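Unit 4: Closures and Necks

Read this before the lab. It covers the parts of a rigid plastic container that matter for sealing, and the terms you will need for the worksheet. Bring calipers if you have your own.

**Finish.** The finish is the part of the container that receives the closure. The word comes from glassmaking, where the mouth was the last part to be formed. In plastics the finish is often molded first, but the old name stuck.

**Land.** The top surface of the finish, where a liner presses down. A nick or a low spot across the land gives a leak path. Check it by eye under a side light, then with the gauge block.

**Shoulder.** The slope between the body and the neck. A steep shoulder carries top load well. A flat one tends to sink when cases are stacked.

**Transfer ring.** A ridge below the closure area on some containers. Conveyors and grippers can carry the container by it. Don't confuse it with the bead that holds a tamper band, which sits higher and is usually smaller.

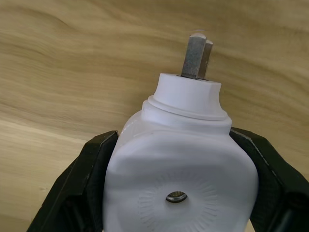 *Fig. 7. White plastic, wide rounded body, short neck with a raised ring near its base.*

Measurements are written in a fixed order: T, E, H, S, I. T is the outside diameter over the threads. E is the outside diameter of the neck at the thread root. H is the height from the land to the shoulder or to the bead, depending on the drawing. S is the distance from the land to the start of the thread. I is the smallest inside diameter. Most of the mistakes on last term's reports were T and E swapped.

Snap-fit finishes have no thread, so leave S blank and write "n/a" in the T box.

**Lab work**

- Work in pairs. Each pair measures 8 samples from the Tollow tray.
- Take each diameter twice, the second time at 90 degrees to the first. Record both readings.
- Ovality is the larger reading minus the smaller. Do not average them first.
- Sample 993 has a short shot at the land. Sketch it and leave it out of your totals.

Reports go to Manaia Whitcombe by 4:00. Reading for Unit 5: the handout on liners and induction seals.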